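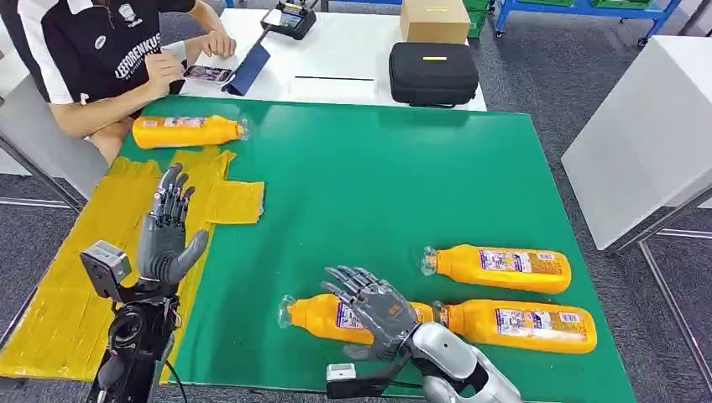 Kwabena Adjei wants to know why anyone needs a whole page on laundry bottles, and whether I'm ever going to get to the shampoo ones. Soon, Kwabena, I promise!

I'm Ashwin Pai and I love a good label. I've been putting up pages of household packaging for 5 years now, and the cleaning aisle is still my favorite (cereal boxes come close). So much gets squeezed onto a strip that wraps around a bottle: little drawings, warnings, colors that shout at you from across the store. I can't read most of the Chinese on these and I still want to look at every inch of them. Click through slowly, and write to me at the Hesdale address if you can help with the small print.

The warnings

I have a soft spot for the red circle with the slash. It's right there with the bold white characters on blue, and I could spot that combination a mile away.
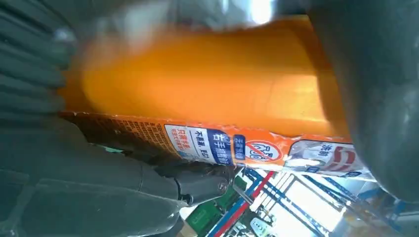

Orange bottle, orange label, and a red "don't" sign toward one end.

The little shirt collar gets me every time. It's a plain line drawing with a red stain on it, and you know what the product is for before you've read a word. Whoever drew it deserves a raise.

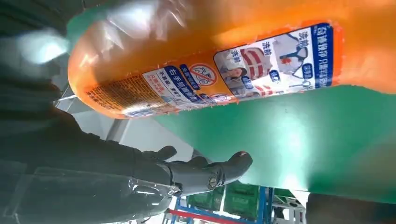
Caps and spouts

My grandmother measured detergent with an old teacup, so I get a bit sentimental about a proper measuring cap. I like them clear, so you can see what you're pouring!
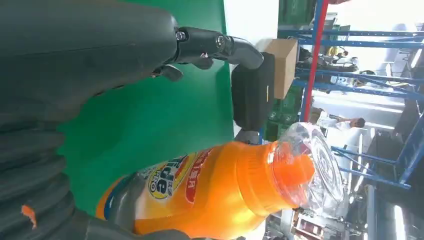

Bright orange spout, see-through cap, and a round "PRO" emblem on the label.

Shampoo goes up in September.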